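Research Notebook, Equity Desk
Entry dated 2023-04-08
Subject: Flesta share consolidation and its effect on our price history

Purpose of entry: to record how the Flesta reverse split was handled in the working files, and to set out what remains open before the June review.

Flesta consolidated its common shares at a ratio of 1 for 20. The holder of 20 old shares now has one new share, and the quoted price was adjusted upward to match. The company's value did not change as a result. The desk's concern is with the records. Our price file carried the old series up to the effective date and the new series after it, with no adjustment between the two, so the chart showed a jump that no shareholder received.

Correction made today: all closing prices before the effective date were multiplied by 20, and all share volumes before that date were divided by 20. Dividends per share were treated in the same way as prices. The original file was kept under its old name and should not be edited.
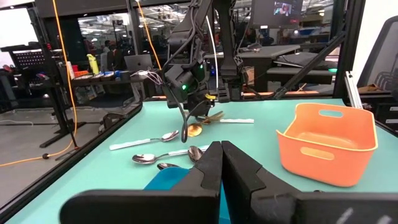
Fractional shares require a separate note. Holders whose old position did not divide evenly by 20 were paid cash for the remainder. Our model account had such a remainder, and the cash had been booked as a dividend. It has been moved to sale proceeds. The change to income is small, but it affected the yield figure shown in the last summary, and that summary should be reissued.

Comparison with Sindurstead: that company went the other way, with a 2-for-1 split followed by a 3-for-1 split. One share held from before both events is now six shares. The file had applied the second split only. Cost basis per share was therefore overstated by a factor of two for the oldest lots. Corrected, and checked by hand against the transfer statements for 12 lots. All 12 agree.

El Fassi: no split on record. Listed here only so that the next reader does not search for one. The step in its price series is a special dividend and is to be left as it stands in the unadjusted file.

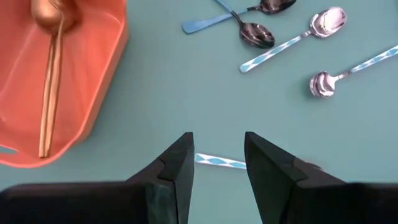
The draft training sheet for new analysts has been revised. The earlier version explained splits with a pizza, which led readers to think of the whole being used up. The new version uses table settings. A pair of chopsticks lying side by side in an orange tray may be entered as one pair or as two sticks, and the tray holds the same goods under either entry. A forward split moves the record from pairs to sticks; a reverse split moves it back. The sheet then goes straight to the Flesta figures.

Open items:
Jornell has announced that it will ask shareholders to approve a reverse split within a range, with the final ratio to be set by its board. Do not adjust anything until the ratio and effective date are published.
Option contracts on Flesta have not been reviewed. The deliverable per contract may have changed, and the clearing notice must be read first.
The adjustment routine accepts only one split per company per run. This is how the Sindurstead error arose. Until it is rewritten, run it once for each event, oldest first, and note each run in this book.
Time spent on today's corrections was around 3 hours, excluding the hand check.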